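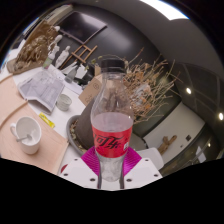
Figure 4.1 A bottle with a red label reading "可乐" (kělè, "cola").

Chapter 4
Words That Arrive by Boat

4.1 A drink in search of a name

Suppose you have something to sell in a country whose writing has no alphabet. At home your product has a name made of letters, and the letters mean very little, but everybody can say them. Now you need characters. Each character has a sound, which is what you wanted, and also a meaning, which you may not have asked for. Pick carelessly and you will have named your soap after a disease of sheep.

Chinese has dealt with this problem many thousands of times, and the word for cola is one of its happier results. The first character, 可, can mean "may" or "able to". The second, 乐, read as lè, means "glad" or "joyful". Put together they sound a good deal like the foreign word, and they leave the drinker with a faint promise of enjoyment. Linguists call this phono-semantic matching. Most people call it a lucky break, though a fair amount of work usually goes into the luck.

Students meeting the idea for the first time tend to suppose that it is a trick of Chinese, or of advertising, or of both. It is neither. English speakers have been doing the same thing for centuries, with less care and no budget. When the French word crevice (a crayfish, in an older spelling) came into English, people heard "fish" at the end of it, because a thing that lived in water and turned up on plates plainly ought to have "fish" in it somewhere. The crayfish is not a fish. It has never been consulted.

4.2 What happens to a borrowed word

A word taken from one language into another is called a loanword, which is an odd term for something that is never given back. This chapter deals with what becomes of loanwords once they have landed. There is the matter of sound: the new language has its own stock of vowels and consonants and will not, as a rule, send out for more. Japanese, which dislikes consonants standing next to each other, took the English word "strike" and made sutoraiku of it, adding vowels wherever the crowding became unbearable.

Then there is meaning. Loanwords often narrow. In Italian, panini is the plural of panino, and a panino may be almost any sort of filled roll. In British cafés a panini is one object, it has been flattened, and it costs more than you expected. Two of them are paninis. Italians have stopped wincing at this, or have at least stopped doing it where we can see.

Spelling is the third thing to go, or sometimes the only thing to stay. English likes to keep the foreign spelling and change everything else, and this accounts for a good part of the misery of learning to spell "yacht".

You will find it useful, throughout the chapter, to keep a borrowing notebook. Write down any word you meet on packets, signs or menus that looks as if it came from somewhere else. Note where you saw it, how people near you say it, and where you think it is from. Only then look it up. Aileen Enriquez, who tried out these materials with her evening class in Eltness, reports that "ketchup" started a quarrel which was still going on when the building closed. Her students also brought in labels, tins and a good many empty wrappers, and by November they needed a second cupboard.

One warning before you begin. Packaging is a poor witness to pronunciation. A label can show you how a name is written, and sometimes it will show you the same name in a writing system you cannot read, which is a humbling experience and good for the character. It cannot tell you how the person at the till says it. Look again at the two characters in Figure 4.1. A Cantonese speaker and a Mandarin speaker will read them off with equal confidence and come out with different sounds, both perfectly correct, and both will hand you the same drink.

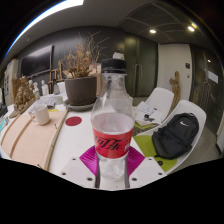
4.3 Sound first: making the stranger pronounceable

We begin with sound, as borrowers generally do. Say the word "restaurant" aloud, at your normal speed, and listen to what you do with the end of it. Some British speakers finish on a nasal vowel that a Parisian might just recognise. Others finish on a firm "ont", and plenty give it a plain English "-unt" and get on with ordering. Write down which you used, then ask somebody from an older generation to say it for you without explaining why you want to know.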